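Rulum low dish rack, white

Reviewed by Iason Andreadis, 24 April 2021

Bought from Prolley to replace a two-tier wire model that had rusted at the welds. It has been in daily use for seven months. The Rulum is a single-level rack with a removable tray. Assembly consists of clipping on four feet, and no tools are needed.

Drainage is adequate. The tray has a slight fall towards the front lip, and water collects there if the worktop is not level. A folded cloth under the rear feet corrected this on mine. Limescale comes off with vinegar. The feet leave faint marks on stone, which wipe away.

Capacity is the main limit. More than 80 mm of bowl depth and the item has to lie at an angle, so large bowls are better dried by hand and stacked elsewhere. The low sides do make the rack easy to place on a busy worktop. Ours stands on dark speckled granite between the tissue box and a glass jar with a spoon in it, and at present it holds mostly dark utensils. Anything tall, such as the lavender water bottle with the bunny on it, stays outside.

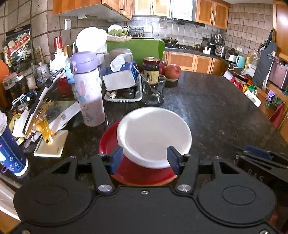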